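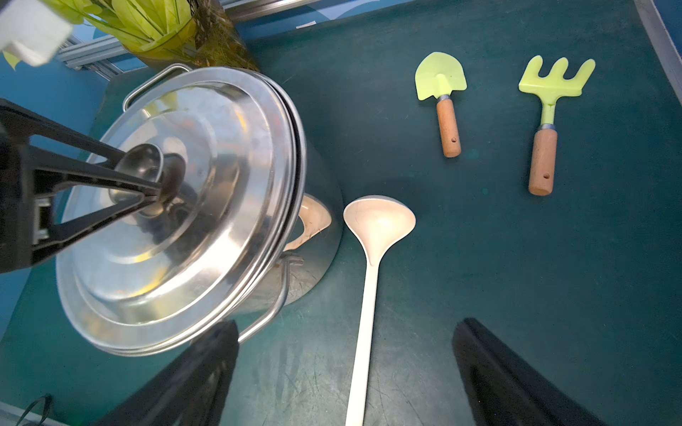
Rakudis Credential Network

The Rakudis Credential Network, commonly shortened to Rakudis, is a system for issuing, storing and checking digital records of learning. It is used by colleges, training providers and employers to recognise skills gained outside a full degree or diploma. The network is run by a not-for-profit body of the same name, with its main office in Riedl.

Background

Before the network was formed, most short courses in the Riedl region ended with a paper certificate. Employers had no common way to confirm that a certificate was real, or to learn what the holder had been asked to do. Colleges kept their own registers, and former students often paid a fee and waited several weeks for a copy.

A working group of 13 institutions drew up a shared record format. One institution later withdrew over the cost of changing its enrolment software, and the remaining 12 became the founding members. The first records were issued in November of the same year, in food service, aged care and office administration.

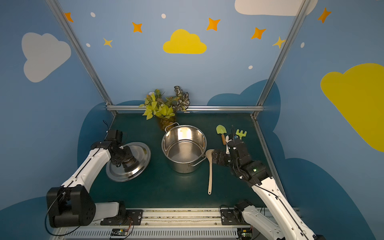 Steel stockpot and utensils on a work surface.

Structure of a record

Each Rakudis record describes a single unit of learning. It names the issuing organisation, the skill assessed, the method of assessment and the level reached. Supporting evidence may be attached, such as written work, a supervisor's report or a short recording. The learner decides who may view this evidence, although the basic record can be checked by anyone who has been given its reference code.

Records do not expire unless the issuer sets an end date. Units in first aid and food safety normally carry one. Where a unit is withdrawn or rewritten, existing records remain valid under the older version and are labelled accordingly.

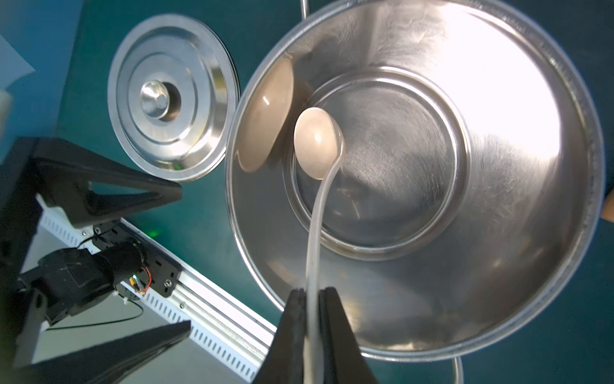

Membership and use

Membership is open to any education or training body that accepts the network's assessment rules. Applicants submit sample units for review by two existing members, a process that usually takes one term. At the last published count the catalogue listed 161 approved units, and 3715 learners held at least one record.

Employers do not need to join in order to check a record. Drivanance, a transport and logistics firm, was the first large employer to accept Rakudis records in place of transcripts for entry-level positions. It later became an issuer in its own right, with units in load planning and dispatch.

Relationship with Zenon

Zenon is a separate software platform on which the network's records are stored. The two are often confused, partly due to the shared sign-in page. Zenon also serves libraries and professional associations that have no connection with Rakudis, and it plays no role in approving units.

Criticism

Teaching staff at several member colleges have argued that breaking a program into small units rewards tasks that are easy to assess — and leaves little room for judgement built up over time. Student groups have objected to assessment fees, which are set by each issuer and vary widely for similar units. The network has since required members to publish their fees, but has declined to set a limit.

See also

Recognition of prior learning
Micro-credential
Academic transcript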